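3.2 Table surface and place setting

All settings in our study of household table laying were arranged on one light wooden table. We chose it from the Rotov collection for its visible grain, and Nour Ghanem judged small marks on the wood acceptable.
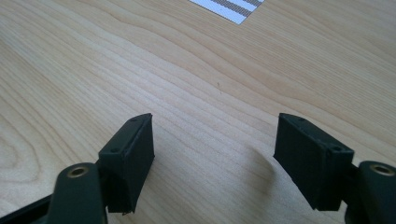

Figure 2. Wood grain of the tabletop.

Each setting had a striped placemat and a round white plate — other items changed between trials. In total we recorded 492 settings, coded by 2 raters.
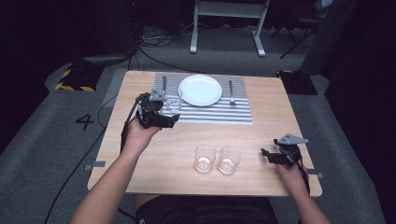
Figure 3. Setting with plate, knife, fork and small glass; two tumblers stand on the bare wood.

Glasses outside the placemat were coded separately.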